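Se buscan personas para el coro de barrio Samonte

Llevamos ya varios inviernos cantando juntos y, entre mudanzas, nietos que nacen y turnos de trabajo que cambian, se nos han ido quedando sillas libres, sobre todo en las filas de atrás. Por eso abrimos de nuevo las puertas del Coro Samonte a quien tenga ganas de cantar en compañía, tenga la voz que tenga y la edad que tenga (a partir de los 15 años, con permiso de casa si hace falta).

No hace falta saber solfeo. La mitad de nosotros aprendió las canciones de oído, con las grabaciones que prepara nuestra directora, Pacita Macaraeg, que tiene una paciencia infinita y un piano eléctrico que pesa muchísimo. Sí pedimos constancia: quien se apunta en octubre debería poder seguir hasta el concierto de primavera, aunque todos faltamos algún día y no pasa nada.

Ensayamos los martes a las 19:30 en el local de la calle Vestever, segunda planta, con ascensor. Terminamos a las 21:00, aunque luego siempre hay quien se queda charlando un buen rato con algo de beber y unas galletas. ¡También para eso venimos! Solo rogamos que cada cual recoja lo suyo antes de marcharse.
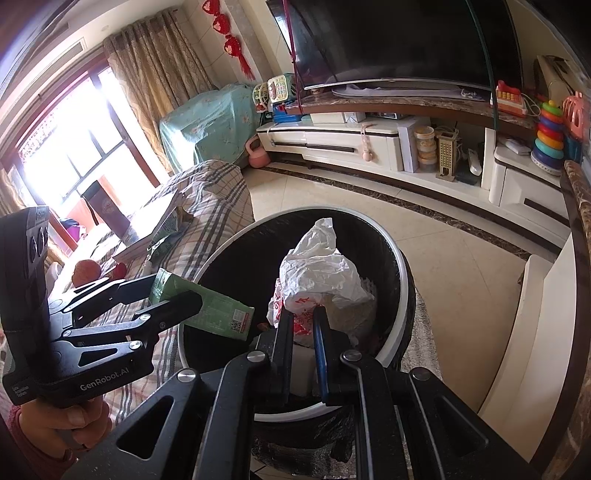 El repertorio de esta temporada mezcla habaneras, un par de boleros, villancicos para diciembre y una pieza a cuatro voces que todavía nos asusta un poco. Nos faltan especialmente tenores y bajos, aunque las sopranos y contraltos serán recibidas con el mismo cariño, faltaría más.

La cuota es de 25 euros por trimestre y cubre las partituras y el alquiler de la sala. Si en este momento le viene mal pagarla, dígaselo con toda confianza a Amado Gatchalian, que lleva las cuentas y es la discreción en persona.

Para probar, basta con venir un martes cualquiera de noviembre y sentarse a escuchar o a cantar, lo que apetezca. La prueba de voz se hace más adelante, a solas con Pacita junto al piano, y sirve para saber en qué cuerda colocar a cada uno.

Interesados, preguntad por Honeylyn Navarro en la papelería Riviretti, por las mañanas, o dejad allí una nota con vuestro nombre y un teléfono. Os llamará ella misma esa semana.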